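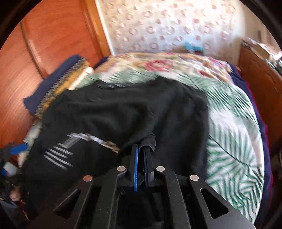
3 September 2006

Back on the bench after the long weekend shift and I'm trying to get this down before I forget which tube was which. I've been testing drainage on the Trarham catheters against the Stullico ones for the postnatal ward, same bag, same height off the floor, same jug of coloured water. I ran the Trarham 35 times and it stalled 2 times, both when I'd let the tubing sag into a loop below the bag. Straightened it out and away it went!

The Stullico is softer and I can see why the mums would prefer it (the Trarham balloon end feels like a pencil rubber, ugh) but it kinks if you so much as look at it. I laid a sandbag across it to stand in for a thigh and the flow dropped to a dribble. Not good if you've got a numb lady who can't tell you her bladder's full.

Total through the Stullico by teatime was 1839 ml, which I don't trust, as I knocked the jug when the phone went and guessed at what I'd lost. Will do that one again.

Engström scales are reading heavy again. Put the check weight on and got 77 g over, took it off, put it back, same. I've stuck a note on them so please don't use them for bag weights until they've been seen to. The old Costano pair in the cupboard are fine, just slow, and you have to wait for the little beep.

Still to do: the bag taps, and the strap that goes round the leg. I think the strap is half the trouble with the kinking. Need more blue dye.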